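Ticket 2598: Shelf unit, right column: who is supposed to be tidying this now?
Site: Cludham
Opened by: Liesl Aebischer
Assigned to: Szu-yu Yang
Status: Pending (see last entry)
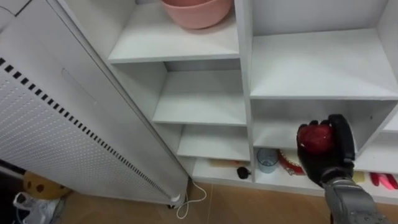
Attachment 1: right middle compartment, apple in hand.

Aebischer, 9:10
Since the Valtow robot took over shelving in December, things go where the layout file says they go. The layout file says the apple belongs in the right middle compartment. The people who work here say the apple belongs in the pink bowl, the way it did under the old regime, when the old regime was me. Can we change the file? Also, the wide compartment at upper right has nothing in it and the bottom level has become the junk drawer.

Yang, 9:40
Checked the file. The bowl is entered as an "item" and not as a "container," so as far as the robot knows it is a large pink thing that lives on the top shelf. You can't put an apple in a thing. I've changed the type and will reload at lunch.

Aebischer, 10:05
Who entered it as an item?

Yang, 10:20
The setup form was filled out by L. Aebischer.

Aebischer, 10:22
Noted. Moving on to the bottom level.

Yang, 10:50
Anything without an entry in the file gets sent to the lowest level. Going by your attachment, that covers the light-blue cup, the round red-and-white thing next to it, the small black one over on the left, and the flat wooden piece at the back. I need a name and a home for each. I can't enter "the round red-and-white thing," although I did try, and the form has a character limit.

Aebischer, 11:15
Two questions before I do that. First, is this my job now? I used to put things on shelves. Now I write descriptions of things so that something else can put them on shelves, and it takes longer. Second, does the extra time get logged anywhere? The Tirnitz office was told this would free up two hours per shift.

Yang, 11:30
It's under "exceptions," which has no time field. I asked for one in ticket 9 and was told by Lennox support that exceptions are expected to decline. I'll raise it again and link this ticket. Until then, put your minutes in the comments and I'll add them up myself.

Aebischer, 11:32
Ten minutes so far, not counting the sulking.

Yang, 1:15
New file loaded with the bowl as a container. Nothing on the bottom level will change until I get your names. While I'm here — the white cable by the cabinet caster is loose on the floor. Please clip it up before somebody walks through it.

Aebischer, 1:40
Clipping the cable. I still appear to be qualified for that. Names to follow once we settle whether the red-and-white one is a plate.

Yang, 1:45
Set to pending, waiting on plate.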